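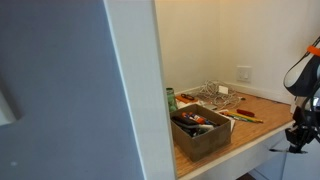 *Progress report to the Bader Fund, from the Rindotow student robotics club. Written by the club's faculty advisor, 15/03/2020*

We've had a great stretch since our October report, and I'm happy to say the desk-tidying project is well past the planning stage! The students chose the task themselves: get an arm to pick up ordinary desk supplies and put them in a box. Pencils, glue sticks and scissors sounded easy to them in the fall. They know better now, and they're enjoying it a lot more for that.

**Where we are**

- 22 students are signed up, and 8 of them work on the arm itself. The others split between code, test logs and the display for the spring open house.
- We have logged 373 pick attempts. Every one has a line in the shared sheet with the item, how it was lying and what happened.
- Pencils lying loose on the desktop are the current focus. The gripper approaches them well from above, but a pencil next to another pencil still confuses our code.
- Glue sticks go much better (they have bright orange ends, and the color check loves them).

**What's been hard**

Scissors. The handles catch, and the students have rewritten that grip over and over. Cables are next on their wish list, and I've asked them to wait until the pencils are reliable.

**Money**

Of the $2000 grant, most went to the Ultomix controller and spare gripper fingers. The Jireš workshop kit was delivered complete and is in use. We'd like to put what's left toward a second set of fingers with softer pads, if that's all right with you. Please let me know before we order.

**Next**

Two pencils side by side, then a full box from start to finish without a student stepping in. The test sheet is open to you whenever you'd like to look.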